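From: Olumide Dauda
To: tabletop-props list
Date: 9 March 2025
Subject: Re: cups for the shell game and the stacking task

Charmaine Mofokeng wrote:
> Renji and I are down to the last sleeve of the Jotham cups and I have
> to reorder. Two questions before I do. Is the textured wall worth
> keeping, or would plain 165 ml cups do? And should they be stored
> nested or mouth down? Blagoje says nesting ruins the rims.

Charmaine,

Keep the textured wall. Plain cups bind when nested and you end up twisting them apart, which ovalizes the mouth. The embossing leaves air between the walls and they separate with a straight pull.

On storage, Blagoje is half right. Nesting is fine up to 60 cups in the original sleeve, lying on its side. Past that the bottom ones take a set. For a session, put out only what you need, mouth down, spaced so that a hand fits between any two.
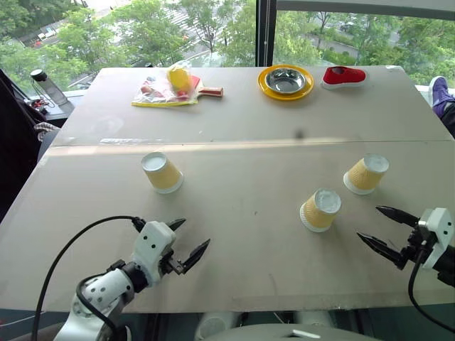 Three cups mouth down on the near board, the rest of the kit along the back.

The seam between the two boards is the thing to watch. A rim standing across it will rock if the boards are not level, so I keep cups on one board only. Tumelo shims ours with card, and a strip of Siriwan tape underneath would do the same job.

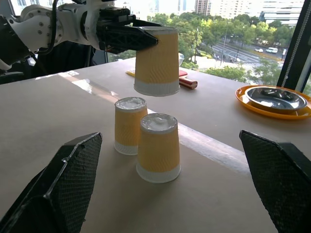 Rim quality matters more to me than wall weight. A cup used upside down carries everything on that edge, and a flattened roll makes it lean. Check by standing a few close together, as with the two on the table under the raised cup, and sighting along the white bands at the bottom. A bad one shows against its neighbor. Check the bases as well, as a soft base dents under a pinch and then the next cup in a stack sits crooked. I discard any that rock when tapped.

For quantity, a carton of 500 from Duseck lasts us to October. The Ilar cups are cheaper, but the glue line stands proud and catches in the sleeve. I would not mix the two in one stack, as the tapers differ.

Olumide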